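Gripper comparison, working meeting no. 3
April. Minutes written by Ruwan Ranasinghe

Present: Ubaldo Bellini, Renato Espinoza, Mirko Rizzi, Ruwan Ranasinghe. Absent with notice: Tullio Ruggiero.

1. Minutes of the last meeting
Approved with one correction: the Ferraro controller was tested by Mirko, not by Renato.

2. Simulation trials
Renato reported on the simulated room. Until now 300 episodes are finished with the Vunar finger set and 38 with the Trillton set. The numbers are too different for a comparison, so he will continue with Trillton only.

Ubaldo asked if the wrist camera gives enough information by itself. Renato thinks yes for the last part of the approach, but for finding the furniture the head view is necessary. Mirko does not agree fully and wants to see the results with the head view turned off. We looked at the two views together.
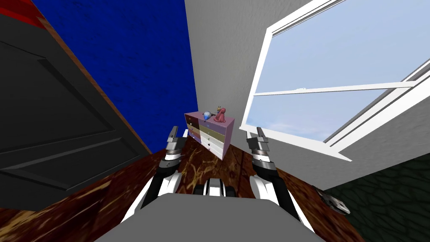
Head view with both arms, then wrist view with the blue knob-shaped object between the fingers.

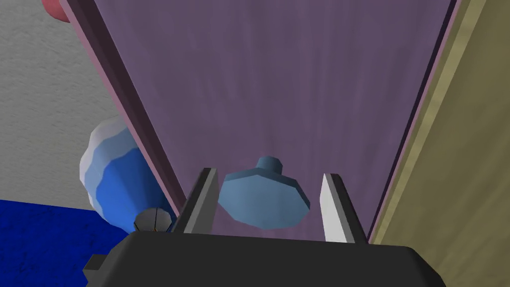 3. Controller settings
Mirko has found that episode 1338 in the old numbering used the wrong closing speed. It must be removed from the table. He proposed one fixed closing speed for both finger sets. Accepted by all.

The question of the force limit stays open. Ubaldo prefers a low limit, Renato is afraid that small objects will slip. We will ask Tullio, who made the first settings.

4. Tasks
Renato: continue the Trillton episodes.
Mirko: correct the table, prepare the run without head view.
Ruwan: write to Tullio about the force limit.
Ubaldo: check the license for Onduver before we install it on the second computer.

The meeting was closed at 4:15 pm.

Recent items
Gripper comparison, working meeting no. 2
Notes on the Ferraro controller
How to name your episodes

Contact: Ruwan Ranasinghe | Back to top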